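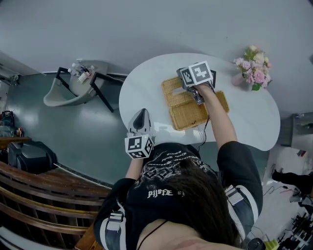
Costigan wrote in to ask whether the marker cubes have to be checked before every session, or only after a gripper has been dropped. Before every session, and again after any drop. The steps are the same in both cases and apply to the Oltine hand-held pair.

Checking the cubes

Unplug the cable at the gripper end. Hold the gray body in one hand and try to turn the cube with the other. It should not move at all. If it does, tighten the mounting screw a little at a time and try again. Do not use thread glue, as the cube has to come off for cleaning.

Wipe each printed face with a dry cloth. A scratch across a black square is enough to lose tracking at an angle. Replace the whole cube, not the one face, and enter the new cube number in the Lurnonus setup page under Left or Right. Swapped sides are the most common fault we get called about.

Checking the jaws

Plug the cable back in. Open and close the jaws 50 times at an even pace while watching the width reading. Closed should read 0 and fully open should read within 7 counts of the value on the setup page. If it drifts, run Zero Jaws and repeat.

Cable

Leave some 40 cm of slack between the gripper and the first clip. With less, the plug takes the load when the arm reaches to the far end of the table. Check for flat spots where the cable crosses the table edge.

Test run

Record 35 seconds, moving both grippers over the full work area, one high and one low. Play it back. Gaps in one track only point to that cube. Gaps in both point to the head camera or the room lights.

Cuiping Fang keeps the spare cubes and screws. Last revised 5/26/25.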